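Caring for a winter jacket when the cold is over

Every spring we receive the same letters at Stirkus. The snow is gone from Grornberg, the heavy clothes go into the closet, and in December they come out again with a strange smell and a zipper that does not want to move. So in this month's newsletter I write about what to do with a padded jacket before you put it away.

First, look at the label inside. It is often printed very small, but it says if the jacket can go in the machine or only to a cleaner. If the label is washed out and you cannot read it, please be careful and ask at our repair desk. Down and synthetic filling are not treated the same. Synthetic filling usually forgives a mistake. Down can become hard little balls, and then it is a long work to bring it back.

Empty all pockets, also the small one inside on the chest. Close the zipper to the top and fasten the cuffs. An open zipper can catch the thin outer fabric during the wash, and most of the tears that come to our desk look like this. Last year we repaired 1,323 pieces of clothing, and 790 of them were jackets and coats.

Dirt on the collar should be treated before the wash. Put a little mild soap on a soft brush, work in small circles, and wait ten minutes. Do not use fabric softener. It stays in the filling and makes it flat, and on rain jackets it takes away the protection against water.

For down, use a special soap and a slow spin, and rinse 2 times. Many people stop after one rinse because the water looks clear, but there is still soap in the filling. Then comes the drying, and this needs patience. Use low heat in the dryer with clean tennis balls, stop every half hour, and break the lumps with your fingers. Our readers in Wenard, where many houses have no dryer, write to me that they dry flat on a rack in a warm room and turn the jacket morning and evening. It takes days - but it works.

A jacket that feels dry outside can still be damp in the middle. I always leave mine one more night before it goes to the closet.

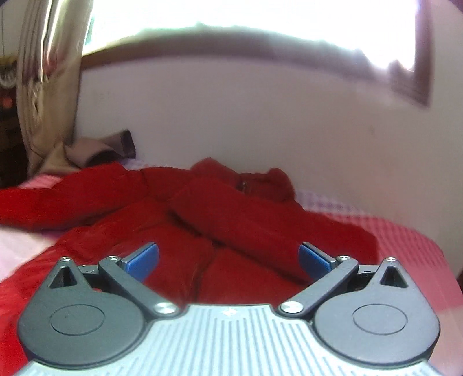 By the editor of the Stirkus newsletter

Before storing, lay the jacket flat on a bed in good daylight and go over the seams slowly. A bright color like red is helpful, you see a dark spot or a pulled thread quickly. With black fabric you must use your fingers more than your eyes. Check under the arms and along the pocket edges, these are the places where the stitching gives up first.

A small hole can be closed at home with a repair patch. Cut the corners round, a patch with sharp corners lifts after some weeks. Longer tears are better sewn.

Please do not keep a padded jacket in a vacuum bag the whole summer. It saves space, I know, but the filling stays pressed for too long. A wide hanger and a cotton cover are enough. If you have only a shelf, fold it loosely and put nothing heavy on top. Cedar wood helps a bit against moths, but it must be sanded now and then or the smell is gone.

Repair patches and down soap are again in the shop on Soomro Street, next to the thread. The repair desk is open until six in the evening, and in May the waiting time is normally short.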